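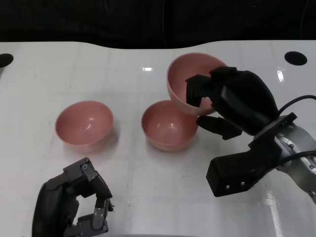 *Pink bowls on the white table*

# Werkonden Seed Exchange – Minutes of the Summer Meeting

**Date:** 11/08/2020
**Place:** Lerkden Hall, side room
**Present:** 17 members, and two apologies received by phone

## 1. Welcome and last minutes

The chair opened the meeting by thanking everybody for coming out on such a sticky evening, and for bringing so many tomatoes that the windowsill had to be cleared for them. The minutes of the spring meeting were read and accepted with one correction: the pea that did so poorly for several of us was the tall purple one and not the sugar snap, which we are happy to say did very well and should have its good name back.

## 2. Where the seed stands

We have 575 packets in the cabinet, which is more than we have ever gone into a fall with, and a good deal of warm feeling was expressed toward the members who spent their spring evenings folding envelopes. Lettuce and beans make up the larger part. We are short on onions (as always) and have hardly any parsnip worth keeping, parsnip seed being what it is after a year in a drawer.

It was agreed that anything with no year written on it will be put through a sprouting test before it goes out again. Members willing to take a few packets home for this should pick them up before the end of the month and please write the results on the packet itself – loose slips of paper have a way of wandering off, and last year we ended up with a very encouraging note and no idea what it was encouraging us about.

## 3. The Bošković bean

There was a long and happy discussion of the Bošković pole bean, which nine households grew this year. Reports were good nearly everywhere. The plants on the hill side of town were late to flower but have caught up nicely, and one grower had pods as long as a table knife. The two gardens nearest the creek lost some plants to slugs in the wet spell and have been promised replacement seed.

Growers are asked to leave the best two or three plants alone from now on, however tempting they look at dinnertime, and let the pods turn papery before picking. 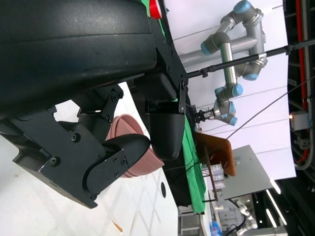

*Black gripper fingers above the table*

## 4. Order from Havik

The bulk order from Havik Nursery was gone over line by line. Garlic prices are up a little, and after some back and forth we decided to order the same amount as last year and split the heads more carefully. The hardneck kind was preferred by a show of hands, though the softneck people made their case well and will get a small bag of their own.

A member asked whether we could also get straw through Havik. The secretary will call and find out what delivery would come to, and whether they would leave it at the side gate if the hall is locked.

## 5. Winter swap

The swap will be held in February, back at Lerkden Hall if we can have it. Last time 107 people came through the door, and it did get to be a squeeze by the coats. Several ideas were offered, and the ones that stuck were opening an hour earlier, moving the flower seed to the far wall, and asking people to sort their envelopes at home before they arrive.
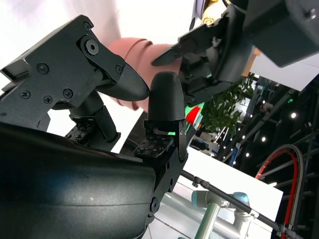 We also talked about labels. The feeling in the room was that a packet ought to say what the plant is, the year, and which part of town it was grown in, and that anything further (flavor, height, fond memories of a grandmother's garden) is very welcome on the back. A sheet of blank labels will go out with the next newsletter.

There was some worry about squash, which crosses so freely that a saved seed can turn into most anything. It was left that squash may come to the swap if it was hand-pollinated or grown well away from its cousins, and that everything else goes in a box marked "surprise," as it did before, to the delight of the younger gardeners.

## 6. Other business

- The cabinet key sticks. A little graphite will be tried before we pay for a new lock.
- The borrowed seed-saving book with the green cover is still out. Whoever has it, please enjoy it and then bring it back.
- Dill is free to anyone who wants it. There is a great deal of dill.

## 7. Next meeting

To be held after the first frost, with the exact evening to go out by phone and on the hall notice board. Members growing beans should bring their dried pods along so we can shell them together.

The meeting closed at twenty to nine, and the tomatoes were shared out at the door.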